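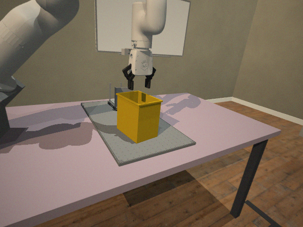
Chapter 5
Colour in Working Rooms

Most people choose a colour for a room from a small card held under a shop light. The Pirker paint catalogue used in this course lists 1506 colours, and on the page many of the neighbouring ones look the same. On a wall they do not. A large area of paint looks stronger than a small sample of it, and the floor, the furniture and the lamps all change it again.

This chapter deals with rooms where people work: kitchens, packing rooms, school workshops, sewing rooms. You will need your notes on light sources from the last chapter.

5.1 Walls and shadow

A pale wall reflects most of the light that falls on it. It also shows every shadow. On a pale pink wall a shadow may look mauve or brown instead of grey, and the paint in the shaded part can be hard to match to the card. Always test a colour in the darkest part of the room as well as the brightest.

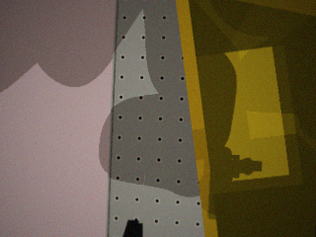 One reader of the first edition wrote that we had been too hard on pale colours, and that her sewing room in Mollholm was painted dark green and then painted back within 18 months. The point is fair. Dark walls hide shadows but need more lamps, and the lamps cost money to run. We have kept the advice on testing and dropped the warning.

5.2 Strong colours in small amounts

A strong colour is easiest to find when there is little else like it in the room. Yellow works well against pink, grey and brown — red against pink does not. Keep strong colours for things that have to be found quickly.

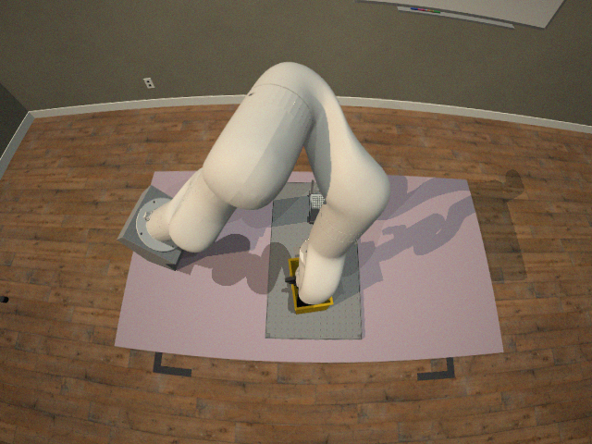 Figure 5.1 Yellow bin on a pink work mat.

The workshop at Plitberg, which we return to in Chapter 18, painted its shelves, doors and stools orange one August. The first-aid cupboard was orange too, and new staff kept walking past it. 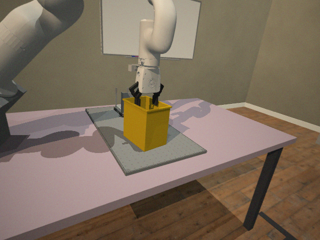
Figure 5.2 Strong yellow with pale pink, grey and olive-beige.

Before you read on, choose a room you know well and write down its 2 largest areas of colour. Keep the list for the exercise at the end of section 5.3.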